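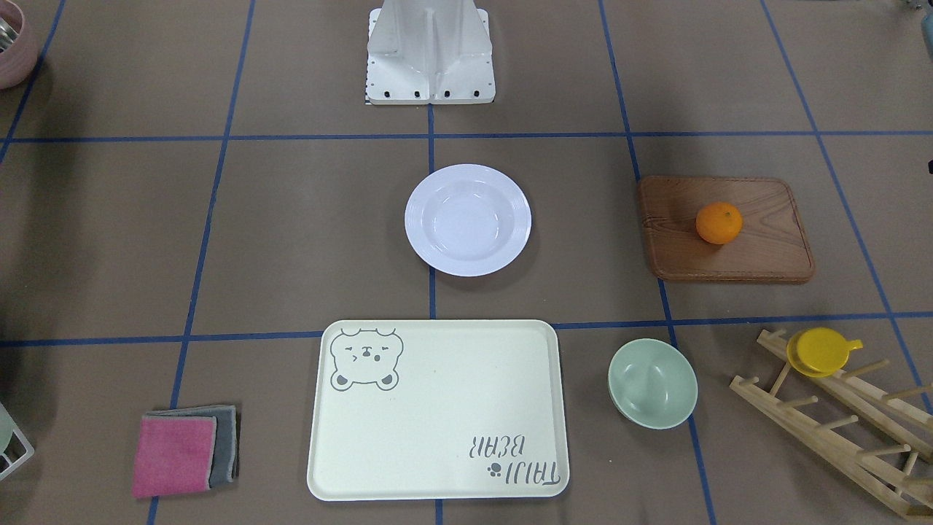

Maya Boutros likes to say that she spent sixteen years teaching children to lay the table before she ever tried it with a machine, and that the children argued more. She came to Hultness last June, when the workshop was looking for patient people with steady hands, and she has been there ever since, happily moving plates and fruit from one spot to another (and back again, and back again) for most of her working day.

The job goes like this. Maya holds a pair of handles, the arm copies what her hands do, and every movement is recorded so that the software, which they call Menon, can learn from it later. A good morning gives her 90 runs. An orange on a chopping board sounds like nothing at all until you have tried to set one down gently from across the room, and I can tell you that my own first go took five attempts and a good deal of encouragement! 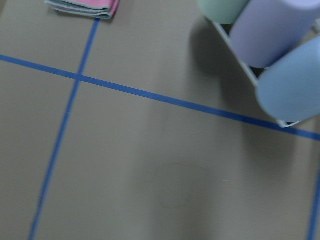
Blue tape divides up the work surface, and Maya is fond of it, having put down a fair bit herself. It helps her shift things to a fresh place between runs, so that Menon doesn't simply learn one spot by heart. Folded cloths are her least favourite, as they never land quite the same way twice, though her colleague Anselmo Lorente thinks that is exactly why they are worth the trouble. He looks after the recordings, and he'd sooner have a slightly clumsy run with a proper recovery in it than a perfect one.

"When I fumble, I used to want to start over," Maya told me, over a very welcome pot of tea. "Now I just put it right and carry on, and Anselmo is delighted."

They had 388 runs saved for the current set when I visited, and she was hoping to get a few more in before going home.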